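Foro Koritetti > Casa y familia > Costumbres
Tema: ¿Cómo conseguís cenar todos juntos? (y que dure un poco)

mesa_coja
Enero, 22:14

Buenas noches a todos, llevo tiempo leyendo por aquí y hoy por fin me animo a escribir, aunque os aviso de que me enrollo bastante. En casa somos cuatro, mi marido, yo y los dos críos, la mayor de 12 y el pequeño que va camino de los siete, y desde hace una temporada larga cada uno cena por su lado. Empezó con los entrenamientos de la mayor, que llegaba muerta de hambre y no podía esperar, luego le cambiaron el turno a mi marido, luego el pequeño se acostumbró a cenar viendo dibujos... y al final yo acababa de pie, picando de la sartén, con la radio puesta. Y me da pena, qué queréis que os diga. En casa de mis padres se cenaba juntos todas las noches, a veces una tortilla francesa y un tomate abierto y ya está, pero juntos, y de aquellas cenas me acuerdo mucho más que de cualquier viaje.

Después de Reyes nos propusimos recuperarlo. El primer paso fue despejar la mesa, que llevaba meses haciendo de escritorio, de taller de manualidades y de aparcamiento de abrigos (lo de los abrigos sigue pendiente). El segundo, ponernos una hora, y ahí es donde nos atascamos, porque si cenamos a la hora del pequeño la mayor no ha llegado, y si la esperamos el pequeño se duerme encima de la sopa.
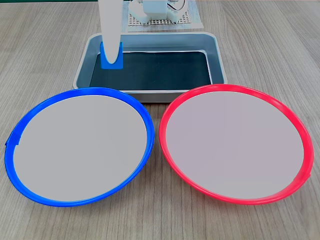
El plato azul, por lo visto el más disputado de la casa.

Así que os pregunto: ¿cómo lo hacéis los que tenéis horarios imposibles? ¿Cenáis juntos solo algunos días? ¿Hay alguna forma de que la cosa pase de los cinco minutos sin que parezca un interrogatorio? Porque pregunto «¿qué tal el cole?» y me contestan «bien», los dos a la vez, y ahí se acaba la tertulia. Leo todo lo que me pongáis, y gracias de antemano.

pocasal
Enero, 22:41

¡Bienvenida! Te entiendo tantísimo. Nosotros dejamos de pelear con la cena y nos pasamos al desayuno. Ya sé que suena a locura, levantarse antes con lo que cuesta en invierno, pero por la mañana estamos todos en casa seguro y no hay entrenamientos ni reuniones que se alarguen. Ponemos la mesa la noche anterior, con los tazones boca abajo como hacía mi abuela, y por la mañana solo hay que tostar el pan. Nos dura 20 minutos los días buenos. Los malos hay alguien buscando un calcetín todo el rato, pero aun así nos hemos visto las caras.

Y lo de «¿qué tal el cole?», fuera. A mí me funciona contar yo primero una tontería mía, cuanto más ridícula mejor. El otro día conté que había saludado con muchísimo cariño a un señor que no conocía de nada en la panadería, y se pasaron el desayuno entero contando las veces que les había pasado algo parecido.

turno_de_noche
Enero, 23:05

Voy a ser un poco la voz discordante, espero que se me lea con cariño porque con cariño lo escribo. A mí lo de cenar juntos por obligación me parece que está un poco idealizado. En mi casa también se cenaba todas las noches a la misma hora y lo que recuerdo es a mi padre mirando las noticias y chistando cada vez que alguien abría la boca. Juntos estábamos, sí.

Yo trabajo de noche y a la hora de la cena estoy entrando por la puerta de la nave. Con mis hijos los ratos buenos han sido en el coche, o tendiendo la ropa, o los sábados por la tarde haciendo croquetas (ellos les dan forma de cualquier cosa menos de croqueta). Si un día no se puede cenar, pues no se cena juntos, y no pasa nada, que bastante culpa arrastramos ya.

la_del_tercero
Enero, 23:22

turno_de_noche, te leo y te doy la razón a medias. Claro que una mesa con la tele chillando no une a nadie, pero eso es culpa de la tele, digo yo. Para mí lo bueno de la mesa es que no tienes que proponer un plan. La gente tiene que comer de todas formas, se sienta, y alguna vez sale algo. Muchas noches no sale nada y también está bien.

Mesa_coja, una idea que nos salvó la vida cuando los míos eran pequeños: la cena en dos tiempos. El que tiene hambre cena cuando le toca y luego, cuando llega el último, nos sentamos todos otra vez para la fruta o el yogur. El pequeño ya está en pijama y con los dientes casi lavados, pero se come su mandarina y escucha. Y le hace una ilusión tremenda quedarse «con los mayores». Con eso matas el problema de la hora sin que nadie se duerma en la sopa.

mesa_coja
Enero, 23:40

Ay, la cena en dos tiempos me ha gustado muchísimo, no se me había ocurrido en la vida. Mañana mismo lo pruebo, que además tenemos mandarinas para dar y regalar.

Y turno_de_noche, para nada me ha molestado, al contrario. Creo que en mi caso hay mucha nostalgia, es verdad, y a lo mejor estoy queriendo copiar una casa que ya no existe, con otros horarios y con una madre que no trabajaba fuera. Me lo apunto para pensarlo con calma.

lentejas_viudas
Enero, 8:10

Buenos días, que yo soy de leer el foro con el café. Me ha encantado el tema. Nosotros vivimos en Drilell, que es un sitio muy pequeño y muy frío, y en invierno no hay mucho más que hacer que alargar la cena, así que juego con ventaja. Mis trucos, por si sirven:

Poner algo en el centro y que cada uno se sirva. Una fuente de lo que sea, aunque sean patatas cocidas con aceite y pimentón. Cuando yo llevaba los platos ya llenos desde la cocina, cada cual se ponía a lo suyo y terminaba en un suspiro. Con la fuente hay que pedirla, pasarla, discutir por el último trozo, y entre una cosa y otra se habla.

Que los niños pongan la mesa y que la pongan a su manera. Si los tenedores quedan del revés, se quedan del revés.

Y no levantarse. Esto es lo más difícil para mí, que soy de acordarme del pan, luego de la sal, luego de una lavadora... Ahora dejo todo a mano antes de sentarme y lo que se haya olvidado se queda olvidado.

Lo de los móviles lo dejo para otro, que en mi casa el peor con diferencia soy yo.

pocasal
Enero, 9:32

Lo de la fuente en el centro, totalmente de acuerdo. Lo malo es que en casa al mayor le entra el hambre de los 3 días y arrasa antes de que los demás nos hayamos puesto la servilleta, jajaja. Tuvimos que inventar lo de que se sirve primero el que menos come.

Con los móviles, nosotros los dejamos en el mueble de la entrada, los de todos, también los nuestros. Los primeros días fue un drama (de los adultos más que de los niños, lo reconozco).

turno_de_noche
Enero, 9:50

Con los móviles tampoco soy tan estricto, qué le vamos a hacer, hoy me toca llevar la contraria. Mi hija me enseña vídeos mientras comemos y yo me río con ella, y así me entero de qué cosas le hacen gracia. Si le prohíbo el teléfono en la mesa me quedo sin eso. Otra cosa es que cada uno esté con el suyo y con los auriculares puestos, eso no lo defiendo.

la_del_tercero
Enero, 10:15

Pues yo ahí soy inflexible, fíjate. Empiezas enseñando un vídeo y a los dos minutos hay cuatro pantallas encendidas y la sopa helada. Pero entiendo que cada casa es un mundo, y que si tú ves a tu hija pocos ratos, aproveches el que sea y como sea. No te lo discuto más, que además me has convencido con lo de las croquetas y este sábado las hago.

mesa_coja
Febrero, 21:58

Vuelvo a dar el parte, que me lo pidió alguno por privado y me parecía feo desaparecer después de tanto consejo bueno.

La cena en dos tiempos se ha quedado con nosotros. El pequeño cena lo suyo, se pone el pijama, y cuando llega su hermana se sienta otra vez con su fruta. A la mayor al principio le fastidiaba tener público mientras comía, decía que parecía un documental, pero ahora es ella quien lo llama si tarda en venir. No todos los días, claro. La semana pasada tuvimos una bronca monumental por un trabajo de ciencias y terminamos cada uno en una punta de la casa.

También he hecho caso a lentejas_viudas y ahora son los niños los que ponen la mesa. Aquí ha surgido un conflicto nuevo, el de los colores. El azul lo quieren los dos. El rojo solo vale, según el pequeño, para los días de macarrones, y no he conseguido que me explique la norma.

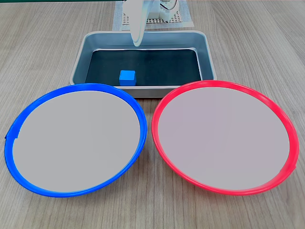
Azul, rojo y la bandeja detrás. Las negociaciones siguen abiertas.

Mi marido propone comprarlos todos iguales y acabar con la discusión. Yo le digo que ni hablar, que es la conversación más larga que hemos tenido en la mesa en todo el mes.

lentejas_viudas
Febrero, 22:20

¡Qué alegría de parte! En casa hubo una guerra idéntica por un vaso. Lo resolvimos por turnos, un día cada uno, y lo llevaban apuntado en el calendario de la nevera con una seriedad que ya la quisiera yo para las facturas. Cuando el vaso se rompió hubo luto de verdad.

pocasal
Febrero, 22:37

Yo soy del equipo de tu marido, lo siento. En casa teníamos cada tazón de un color y no ganaba para disgustos a primera hora de la mañana. Los cambié todos por unos blancos lisos de la tienda Bridico, la de al lado del mercado, y santo remedio. Ahora discuten por la silla, eso sí, por la que está pegada al radiador.

Me ha hecho mucha ilusión que la mayor llame al pequeño. Eso no se consigue mandándolo.

turno_de_noche
Febrero, 5:44

Leo esto en el descanso del bocadillo, que es mi cena, mi desayuno o lo que sea. Me alegro mucho, mesa_coja, de verdad. Y ya que estamos confesando, os cuento que he cambiado una noche de turno al mes con un compañero, y esa noche cenamos en casa. Pusimos mantel y todo. Mi hijo preguntó si venía alguien.

la_del_tercero
Febrero, 9:03

Ay, turno_de_noche, que me has emocionado con el café en la mano. Las croquetas me salieron fatal, por cierto, se me abrieron todas. Si me pasas la receta de tu bechamel por privado te lo agradezco, que la mía quedó como agua.

turno_de_noche
Febrero, 14:30

Te la paso luego, pero te adelanto que hay que dejarla en la nevera toda la noche, tapada y pegadita al film. Y que las haga otro mientras tú miras, que así salen mejor.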